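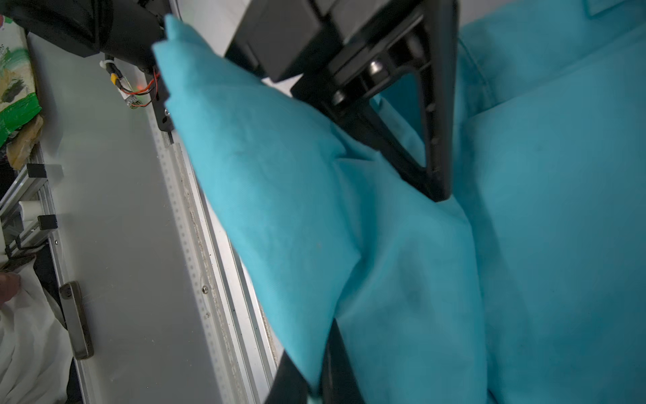
Figura 4.1 Dobras e vincos num tecido azul-turquesa.

Capítulo 4
Comportamento dos tecidos à dobragem e ao vinco

4.1 Introdução

Os capítulos anteriores trataram das propriedades do fio e da estrutura dos tecidos planos. O presente capítulo ocupa-se da resposta do tecido a esforços de pequena intensidade, do tipo que ocorre no vestuário em uso, na arrumação em gaveta e no transporte em fardo. Trata-se de solicitações muito inferiores à carga de rutura, mas suficientes para alterar de forma duradoura o aspeto da superfície.

Designa-se por rigidez à flexão a resistência que o tecido oferece à curvatura. Depende do módulo do fio, da massa por unidade de área e, sobretudo, da liberdade de deslizamento entre fios nos pontos de cruzamento. Dois tafetás de 200 g/m², fabricados com a mesma fibra, podem apresentar rigidezes muito diferentes consoante o acabamento aplicado. 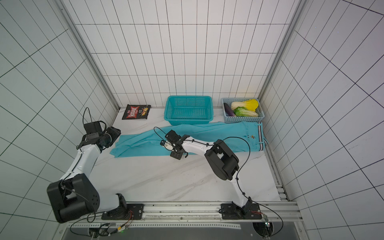 A rigidez determina-se habitualmente pelo método da consola: faz-se avançar uma tira de tecido sobre uma aresta horizontal até que a extremidade livre, fletida pelo próprio peso, atinja um plano de inclinação fixa. O comprimento em balanço permite calcular o comprimento de flexão. O ensaio repete-se nos sentidos da teia e da trama, com ambas as faces voltadas para cima.

4.2 Formação do vinco

Quando o raio de curvatura é muito pequeno, as fibras do lado exterior da dobra ficam sujeitas a tração e as do lado interior a compressão. Parte da deformação é elástica e recupera-se de imediato; outra parte recupera-se com o tempo; a restante é permanente. Nas fibras celulósicas, a água absorvida facilita a rutura e a recomposição das ligações de hidrogénio, o que fixa a dobra na nova posição.
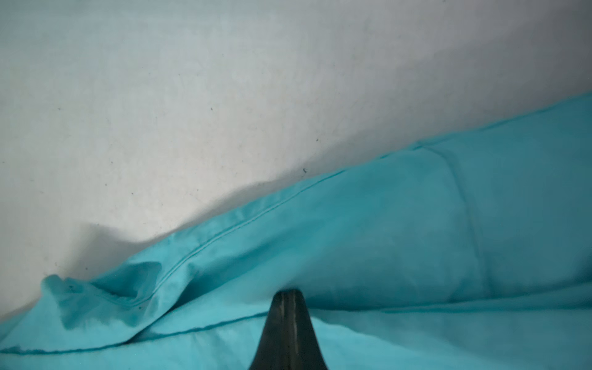

Segundo Idalina Moreira, a divisão em três parcelas é cómoda no papel, mas o limite entre recuperação lenta e deformação permanente depende do tempo que se decide esperar antes da leitura. A objeção é pertinente e será retomada na secção 4.5, a propósito do ângulo de recuperação do vinco.

4.3 Dados de referência

Os exercícios deste capítulo utilizam os registos da tecelagem Grulero, relativos a 4000 provetes, dos quais 860 receberam acabamento resinado. Os restantes foram ensaiados em cru ou após branqueamento. A designação Prular identifica, nas tabelas, o lote de roupa de cama.
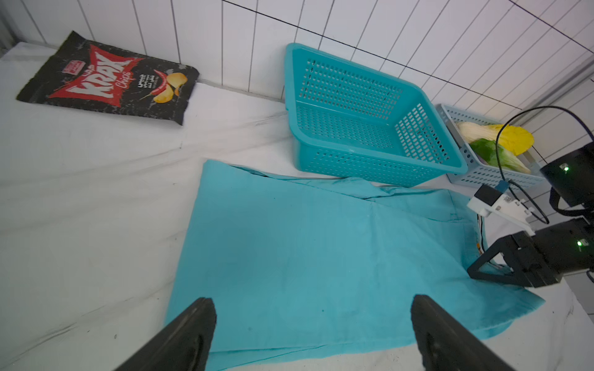 Figura 4.2 Pano branco enrugado a cobrir um tampo de mesa.

Antes de prosseguir, o leitor deve rever as definições de teor de humidade e de taxa de recuperação dadas na secção 2.3.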